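3.2 Condition of the donated units

The desktop computers examined in this project were received in May from the Hodside office of Keane, which had withdrawn them from service. Under the terms agreed with the Prirkport workshop, each unit was to be opened, inspected and sorted before any part was considered for reuse. A total of 33 units entered the inspection stage. Of these, 25 were judged suitable for rebuilding, and the remainder were set aside for parts.

Inspection began with the power supply. The label was read first and its details were entered in the project log, followed by the state of the casing, the screws and the surrounding metalwork. No unit was connected to the mains until this entry had been signed by a second student.

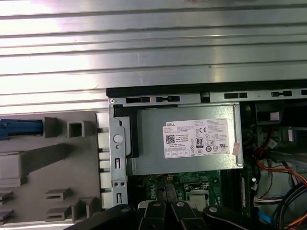

Figure 4. Opened desktop chassis with the Dell power supply in place. The label carries the CE mark and an 80 PLUS badge.

Units were kept in their original cases wherever possible. Replacement cases had been priced through Bellov, but the budget of 500 was reserved for storage drives and memory -- the two items most often missing on delivery. Brackets and plastic panels were left in position unless they prevented access to a part under test.

The log was reviewed each Saturday by the project supervisor, Dezső Vida. Two entries were returned for correction in the first review, both for serial numbers copied incorrectly. The corrected log is reproduced in Appendix B, and the test results for the rebuilt units are given in Section 3.3.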